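4.2 Loading the Drum and Starting a Wash Cycle

Before the first cycle, confirm that the Kokatton washer-dryer is level and that the water supply valve is fully open.

1. Sort laundry by color and fabric. Follow the care label on each item.

2. Empty all pockets and close zippers. Coins and hairpins can damage the drum seal.

3. Place the laundry in the drum. Small items such as socks should go in first, under larger items, or in a mesh wash bag.

4. Pour detergent into compartment 2 of the drawer. Do not fill above the MAX line.

5. Close the door until it clicks. The door light turns green.

6. Turn the dial to the desired program and press Start. The display shows the time remaining.

Note: To delay the start by up to 24 hours, press Timer before pressing Start. The setting is kept if the power is interrupted.

Note: Spin speed is preset to 400 rpm for the Delicates program and cannot be raised.

CAUTION: Do not force the door open during a cycle. Press Pause and wait for the door light to go out.

CAUTION: Do not wash items that have been in contact with gasoline, solvents, or cooking oil. Vapors may ignite during drying.

For unpaired or lightly soiled small items, the Quick program is sufficient. See Section 4.3 for drying times.
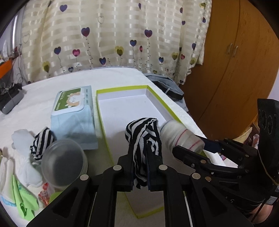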